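MEDIA RELEASE
Farkwood, May 2018

Skullutgate opens its tabletop collection to other labs

We've been teaching a robot hand to tidy up after us, and I'm chuffed to say we're ready to share what it's learning from. Our first set has 616 examples, all of them picking up everyday bits and pieces and putting them somewhere else - toy food, little figurines, foam blocks, that sort of thing. We called it Hirkosano, and yes, we argued over the name for ages.
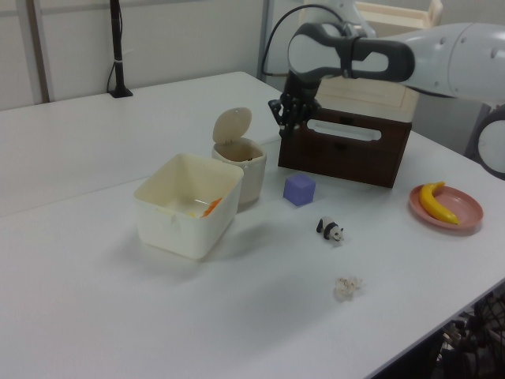

How does the system learn from an example?
It gets the camera footage and the arm's movements side by side, and it practises predicting the next movement from what the camera shows.

Van der Linden is looking after the storage and downloads, so labs can ask for the whole set or a starter pack of 256. We're keeping our fumbled grasps in there too (they're labelled!), and I reckon they're my favourite part. A second set is on the way in November, with more clutter and smaller objects.

Media enquiries: Skullutgate front desk, Farkwood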